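Steiner House Residents – Kitchen Subgroup
Minutes, Friday, 7 pm, common room

Present: seven residents, plus one by phone for the first half. Apologies from unit 2 and the top floor.

1. Last minutes
Accepted. One correction, the Balent invoice was for the dishwasher hose, not the dryer.

2. Shared kitchen – bench and sink
Long discussion. Complaints again about white buildup behind the sink. Agreed the stone itself is fine, it's the strip along the back and the tap joints that need work. Hard water, same as every flat in the building. 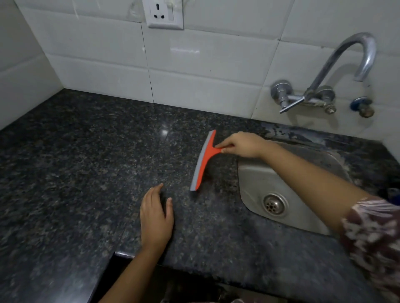 Sink end of the bench, squeegee on the left.

Squeegee to stay in the kitchen, not go off to the bathrooms. Whoever cooks last does the bench. Method as agreed:
– clear everything off first, incl. the dish rack
– damp cloth over the stone, then dry cloth
– no vinegar on the granite. Vovus stone spray only, bottle under the sink
– squeegee for the sink surround and the tiles
Unit 5 asked if paper towel is ok. No, leaves fluff.

Back edge is the bit that gets missed. Crumbs and grease sit where the stone meets the tile and then the grout goes. Push the cloth right in along the join, work from the corner toward the sink.

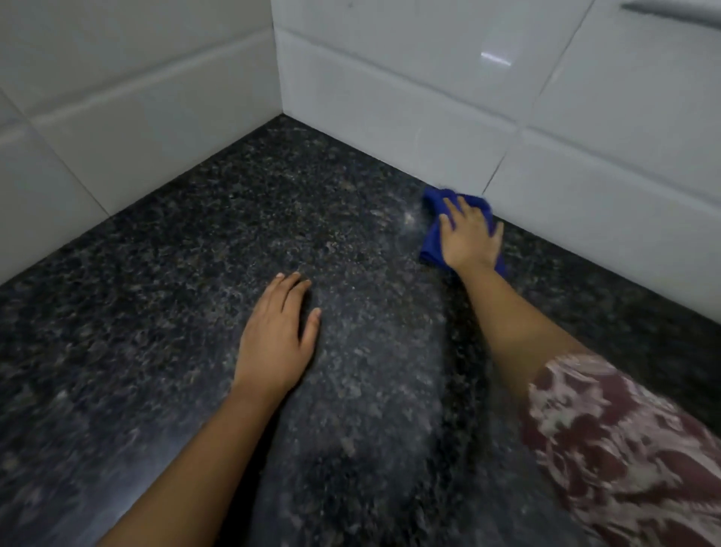 and do the bottom row of tiles while you're there, takes a minute. Cloths get washed Sundays, seperate from tea towels. Two new packs to be bought, petty cash stands at $47 so enough for that.

3. Tap and valves
Limescale on the mixer, corrosion on the small valve with the blue cap. Puvetti quoted for a look at both, quote not itemised. Agreed to go back and ask for parts and labour split out. Meantime nobody to force the valve. Descaler on the chrome only, rinse well, keep it off the bench.

Discussion of whether the squeegee lives on the wall side or under the sink. Wall side carried, 5 to 2.
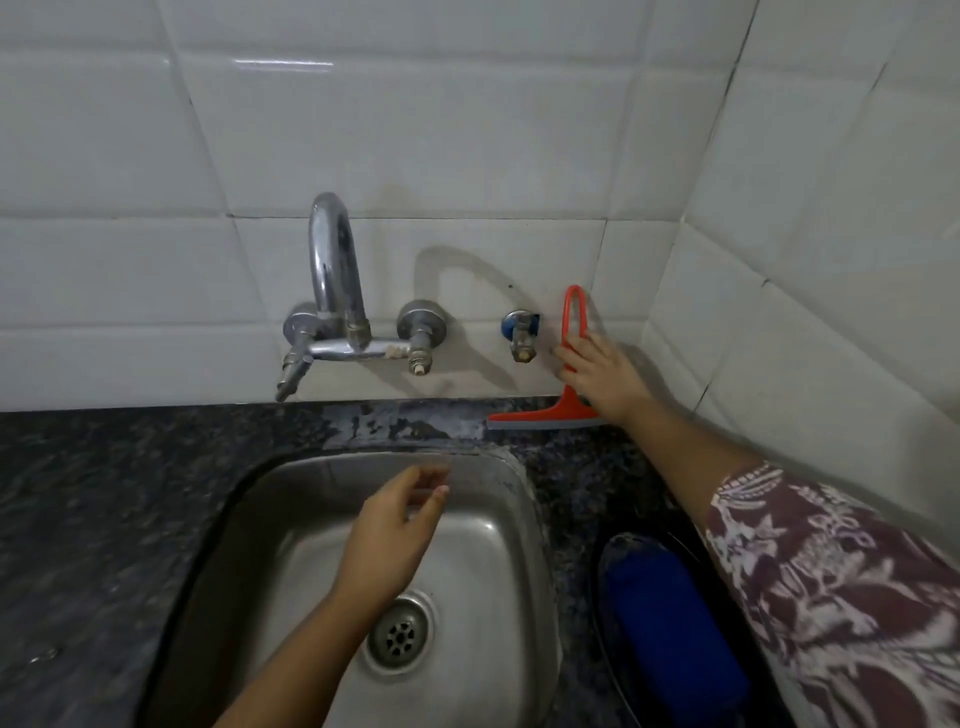 Unit 3 said under the sink would of been tidier, and that a wet blade against the tiles just makes another mark to clean. Noted. To be looked at again in January if there are marks.

4. Roster
Current roster runs out end of month. New one to go on the fridge. Swaps fine but write them on the sheet.

5. Other business
– Bin lid still broken
– Oven light, still waiting on Balent
– Date stone out front (1925) needs a scrub, not a kitchen matter, passed to the garden group

Actions
Cloths – unit 4
Puvetti re quote – unit 6
Roster – unit 1

Closed 8.10 pm. Next meeting same time, bring own mug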